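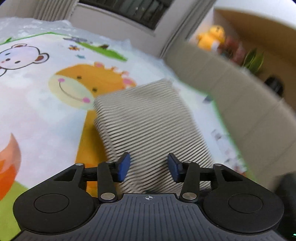 *Striped cushion on the printed play mat.*

Wed 12 February

The question of how a household should store its soft furnishings between seasons receives little attention in general guidance on home management. The present entry records the practice adopted at this address over the past two winters, and sets out the changes that will apply from June.

The house at Anham has no loft. Storage is confined to one cupboard beneath the stairs and a narrow shelf above the boiler. The shelf was ruled out at an early stage, as the heat there had made the zip of one cover brittle. All cushions, throws and spare bedding are therefore kept in the cupboard, which measures 42 inches at its widest point and slopes sharply towards the back.

## Washing before storage

Items should be washed before they are put away, including those that appear clean. Marks which cannot be seen in autumn have a habit of turning yellow by spring. Covers are removed, turned inside out and washed at a low temperature with half the usual quantity of powder. Inner pads are aired outdoors on a dry day. Where this is not possible, they are placed over the backs of chairs and turned at midday.

A cover must be fully dry before it is folded. In the first year this rule was not observed with sufficient care, and two linen covers had to be discarded. The smell remained in the cupboard until Easter.

## Bags and boxes

Three methods have been tried. Vacuum bags save a great deal of room, but feather pads stored in them did not recover their shape, and one bag had filled with air again by the second week. Cardboard boxes from the removal firm, Hennessy, were satisfactory until the damp reached them. The current arrangement uses cotton bags with a drawstring, made at home from old sheets. It took over 12 hours of sewing to produce a full set, and the results are not elegant.

Each bag carries a luggage label stating the contents and the room to which they belong. The labels were bought from Stekmont in a pack of 300, a quantity which now seems excessive. Pencil is preferred to ink, as the contents change from year to year.

## Moths

Cedar blocks are placed in any bag containing wool. They lose their scent after some months and should be rubbed lightly with fine sandpaper. Lavender was used previously and was pleasant enough, though the dried flowers worked their way into the weave of a blanket and are still being found there.

## Arrangements from June

The cupboard will be emptied, swept and fitted with a slatted base so that air may pass beneath the bags. Winter throws will go to the back and spare pillows to the front, where they can be reached when guests arrive at short notice. Any item not used in two successive years will be offered to the charity shop on Detix Road, which accepts bedding on weekday mornings only.

The matter of the large eiderdown has not been settled. It does not fit in any bag made so far, and it remains for the present on top of the wardrobe.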